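How I Keep a White Cutting Board White

by Nayara Bragança

In my kitchen the board works more than the oven. When I moved to Clesurside I bought a white plastic one, and after one February of beets and carrots it looked like an old map. I tried many things since then. Some of them I can recommend.

Wash the board soon after you cut. Color from carrots, turmeric and tomato goes into the small knife marks and stays there. Cold water first, then warm water with dish soap. I brush along the marks, and after that across them.

For a stain that stays, I mix 2 spoons of baking soda with a little water until it is a thick paste. I leave it on the board while I drink my coffee, then I rub it with half a lemon. My mother used salt in place of the soda, and hers was good also, only more hard on the hands.

If you use bleach, read the bottle, open the window, and never mix it with vinegar or any other cleaner. Rinse the board very well after.
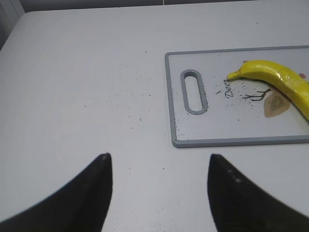
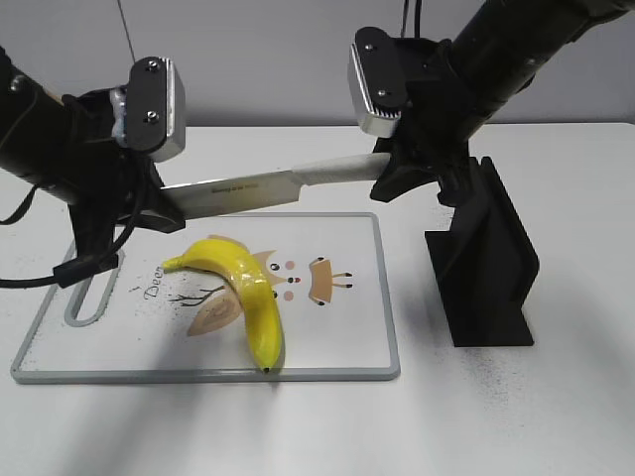

Why does my cutting board slide when I chop, even on a clean table?

The table is too smooth for the plastic to hold. Wet a thin dish towel, squeeze it well and lay it flat under the whole board. A piece of rubber shelf liner does the same work and you don't need to wash it each time.

Dry the board standing up, with air on both sides. Mine stands behind the faucet, against the tiles. When it was lying flat at night I found a gray smell under it in the morning, and this smell is difficult to remove.

About knives I will say only a little. A dull knife makes you push, and pushing makes deep marks, where the stains live. I sharpen mine on the first Saturday of the month. Don't cut on glass or on a plate, the edge will be gone very fast.

When the marks are so deep that a fingernail stops in them, buy a new board. I keep the old one for potting plants on the balcony.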